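Munatar Community Garden and Hall Association
Minutes of general meeting, Monday, December 29, 2025

Chair: Patricio Quiroga
Minutes: Bautista Farías
Present: 17 members. Apologies: 3.

1. Previous minutes
Accepted with one correction – the Vergara invoice was for gravel, not for mulch.

2. Water tank
The tap on the north tank is leaking again. Patricio has asked Grarix for a quote and will bring it in February. Until then members are asked to fill their watering cans from the south tank only. 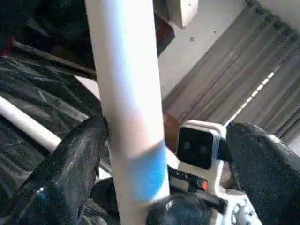
3. Plot fees
It was proposed to keep the fees as they are for one more year. Two members spoke for a small increase, as the insurance has become dearer. Vote: 8 in favour of no change, 3 against, the others abstained. Carried. 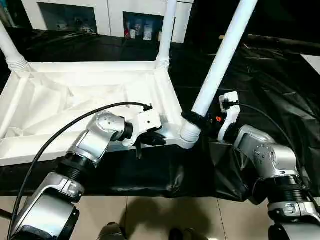 The new fee notices will be sent by email. Who prefers paper should tell Bautista before the end of the holidays.

4. Hall furniture
Members discussed which furniture is to be kept. The decision is left for the next meeting. 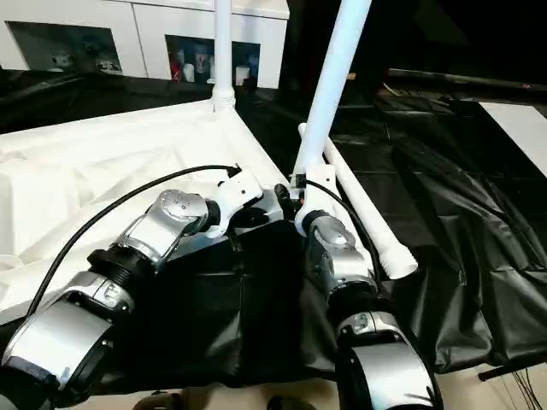 White frame with black plastic sheet.

5. Seedling sale
Lusero Nursery has offered tomato and capsicum seedlings at a lower price. We accept, with thanks. The sale will be on a Saturday morning – date to be confirmed. 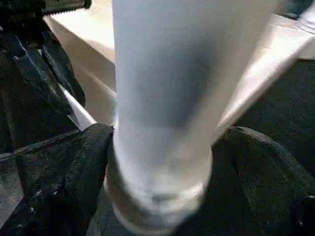
Parking on the grass will not be allowed that morning, and the side gate must stay free for deliveries.

6. Other business
The compost bays need turning. Bautista will put a roster on the noticeboard.

Meeting closed at 8 pm.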